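Buying at a dealer-only auction through a broker: what happens to the deposit?

Posted in Buying and Selling, December 12, 2019

Charbonneau_wagon

I'm looking for a small diesel van and I've been told the cheapest way is to get a broker to bid for me at the Trastness sale, which is closed to the public. The broker I talked to wants a deposit of $533 before they will place any bids. They say it comes off the final bill if I win something and goes back to me if I don't.

What I can't work out from their paperwork is how long they can hold it. The form says "until the instruction is complete or withdrawn." I don't know if that means one sale or if they can keep rolling it over to the next one. I also don't know what happens if they win a van for me and it turns out to be worse than the condition sheet said. Can I walk away and lose the deposit only, or am I on the hook for the whole price?

I've bought at public auctions before, but there I could look at the vehicle myself the day before. I'd be doing this from three hours away and I would not see the van until it was delivered.

Any advice from people who have done it would be welcome.

dundau_motors_fan

Just don't do it. A guy at work used a broker and paid $100 in "document fees" that weren't on the quote. Buy from a lot where you can drive it first.

Stusus Trade Desk

I worked on the desk at an auction broker for a few years, so I can answer most of this. Check everything against your own contract, as the terms are different from one company to the next.

The deposit first. "Until the instruction is complete or withdrawn" normally means they keep it as long as you have an open request with them. It can cover several sales. To get it back you have to withdraw the request in writing. An email is usually fine. Ask them how many working days the refund takes and have them put that number in the reply. If they won't, look for another broker.

Now the harder part. When the hammer falls, the broker has bought the van in their name and the auction expects payment from them. You gave them a maximum bid, and if they stayed under it they did what you asked. In most contracts you owe the full amount at that point. Losing the deposit is what happens if you refuse to pay, but it may not be the end of it. They will resell the van and can come after you for the difference, plus storage and the second sale fee.

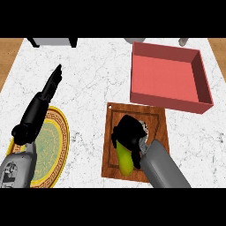 There is some protection if the condition sheet is wrong, but it is narrow. The auction will look at a claim for things like an incorrect odometer reading, an undeclared structural repair, or an engine fault that should have been caught at inspection. It will not look at scratches, worn seats, or a weak battery. The window for claims is short, often counted from the sale and not from delivery, so part of it can be gone before the van reaches you. Ask for the exact claim period and when it starts.

Before you set a maximum bid, get these in writing:

The buyer's fee charged by the auction
The broker's own fee, and if it is flat or a percentage
Transport to your address
Storage charges and the day they begin
Title and document fees
Who files a claim with the auction, and what they charge you for doing it

Take all of that off your budget and what is left is your real maximum. People tend to set the bid first and find the fees later.

Also ask if the broker can send someone to look at the van in person before the sale. Many will do it for a small charge. For a diesel I would pay it. Have them start it from cold, check for smoke, look under the oil cap, and send you pictures of the frame rails and the load floor. The sheet gives one overall grade and a grade can hide a lot.

lot_93

I bought a van this way in September, through a broker at Trastness. It took four sales before I won one and they held my deposit the whole time, so yes, it does roll over. I got outbid on three that I liked.

The one I got was graded average. It had more rust on the rear doors than I expected but it ran fine and the mileage was right. Delivery took longer than the fees desk told me, and I had to pay 32 dollars storage for the extra time at the yard. I argued and they didn't budge because it was in the contract.

The post before mine is right about the claim period. Mine started on the day of the sale. I would use them again but I'd pay for the inspection next time.

Charbonneau_wagon

Thanks, all. I've emailed the broker and asked for the refund time, the claim period and the full fee list. I won't send the deposit until I have those. I'll ask about the cold start check too.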